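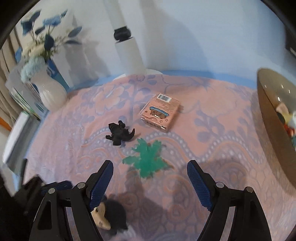

Left finger stops short on close, fault 19

dalisay_r
Posted 9:40 AM

Handheld gripper, two fingers, ribbed pads, four pivot pins (two per side). We run a pair of them on tabletop pick work, small toys and cartons. Since May the left-hand unit has been stopping before full close and throwing fault 19, which the Jernura manual lists as "position error, finger axis". Opens fully every time. Only the close is affected.

Done so far:
Re-homed, no change.
Swapped the cable with the right-hand unit. Fault stayed with the left unit.
Cleaned the pads with alcohol.
Firmware is 2836 on both.

The fault clears on power cycle and comes back within an hour. Log attached to the ticket, no reply from Jernura yet.

Reynaldo Dalisay

kestrel_ohm
Posted 9:58 AM

Does it stop at the same gap each time, or does the gap move around? Same gap means something mechanical. If it wanders I would look at the encoder.

dalisay_r
Posted 10:06 AM

It wanders. Up to 3 mm at the tips, measured with feeler stock. Sometimes it closes fine for twenty picks and then doesn't.

ITran
Posted 10:31 AM

Pull the outer pin on the left linkage and look at the bushing. We had two units do this at Belmonte. The bushing wears oval, the finger goes over slightly out of line and binds partway. Motor current climbs, the controller sees position lag and calls it 19. The encoder was fine on both.

Quick check before you take anything apart: power off, hold the body, rock the finger sideways. Any play you can feel is too much.

Ignacio Tran

kestrel_ohm
Posted 10:44 AM

Disagree. A worn bushing gives you slop, and slop by itself does not give you a stop point that moves. A loose encoder magnet does. I have reglued several. He should log raw counts against commanded position for an hour before pulling pins, those are a press fit and they don't go back in the same.

ITran
Posted 10:52 AM

Slop lets the linkage cock, and how far it cocks depends on which way the load is pushing. On mixed objects the load is different every pick. That is your moving stop point. Agreed on the pins, use new ones.

mudlark7
Posted 11:15 AM

Separate issue and a more serious one. What does the unit do after it stops? On older firmware ours kept driving into the bind for 2 seconds before it faulted. Somebody reached in to free a carton, the bind let go and the finger snapped shut on his glove. No injury. Whatever the cause turns out to be, cut power before a hand goes between the fingers. Clearing the fault in software leaves the drive enabled.

dalisay_r
Posted 11:29 AM

Ours holds torque too, I just checked. Didn't know that. Left unit is tagged out for now.

zpl_grant
Posted 11:47 AM

You could set the current limit lower in the Zondell config tool and keep running. It faults sooner but it can't pinch as hard.

mudlark7
Posted 11:55 AM

No. That hides the wear and you start dropping parts. Leave it tagged out.

dalisay_r
Posted 3:20 PM

Results. Rock test: clear sideways play on the left finger, none on the right. Logged raw counts for an hour on the bench first, as kestrel_ohm asked. Counts track the motor with no jumps. Current rises ahead of each stop – same shape every time, different position.

Pulled the outer pin. Bushing is oval, and there is a bright line on one side of the pin. Amano has the bushing kit, so I ordered two and will do the other unit as well.

kestrel_ohm
Posted 3:34 PM

Fair enough, bushing. I would still put a paint mark on the magnet while you have it open.

ITran
Posted 3:41 PM

Check the new bushing for burrs before you press it in. One of ours had one and the fault was back in a week.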